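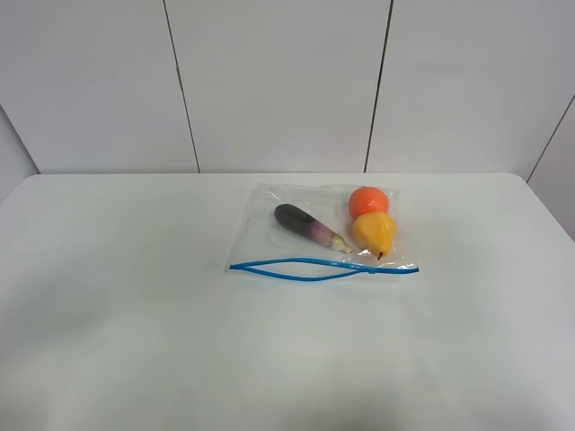

Search the forum Go
All boards This board Titles only

Zipper bags for produce – who else is a convert?

merneswood_plot80
I've been bagging my small stuff in clear zipper bags this fall and I love it! One eggplant, one orange, one pear, zip, into the fridge drawer. That's my lunch fruit and half of dinner in one grab. I can see what I have without digging, and the pear doesn't roll behind the mustard anymore. I buy the Brotis ones with the blue seal from Langlois, 80 to a box. Does anyone else sort by meal like this, or do you all go one kind per bag?

tansy_and_rye
By meal! I've done this since my kids were in school and it makes me so happy to open the drawer. I do zucchini with lemons, and whatever herbs need using up go on top.

coldframe474
Nice idea, but I wouldn't keep a pear in with an eggplant. Pears give off ethylene as they ripen and eggplant goes brown and soft around it. Seal them up together and it's worse. The orange won't mind much.

merneswood_plot80
Good to know! Mine only sit for 2 days at most, and I've never lost one. But these are the little eggplants, the streaky kind that goes pale up by the cap, so maybe I eat them before they get a chance.

coldframe474
Two days is probably fine. A week and you'll see it. I also keep eggplant out of the fridge entirely, they hate the cold. Mine live in a bowl on the counter.

borkerness_beans
Disagree on the counter, my kitchen is way too warm in September and they wrinkle on me overnight. Warmest part of the fridge, bag open a finger's width. I leave the zipper unsealed at one side so it can breathe – works great for peppers too.

tansy_and_rye
Ooh, the open corner, yes. I tuck a paper towel in as well and swap it when it feels damp.

oldhoe2210
Paper bags. Cheaper, and they don't sweat.

merneswood_plot80
But then I can't see my pretty eggplants!! Half the fun is looking at them. I do rinse the bags and hang them over the faucet, so a box lasts me ages.

oldhoe2210
Write on the bag. "Eggplant."

borkerness_beans
Ha. I tried paper and forgot a pear in there until it was soup. Clear for me from now on.

coldframe474
If you want to settle it, put one eggplant in with a pear and one by itself, same drawer, and check them after a week. I'd like to see how the little ones do.

merneswood_plot80
Oh, I'm in! I have to pick more anyway. Starting tonight, October 7, 2021, it's going on the fridge door so I don't eat the evidence.

11 replies 3 shares

Contact us | © Merneswood Garden Forum | Back to top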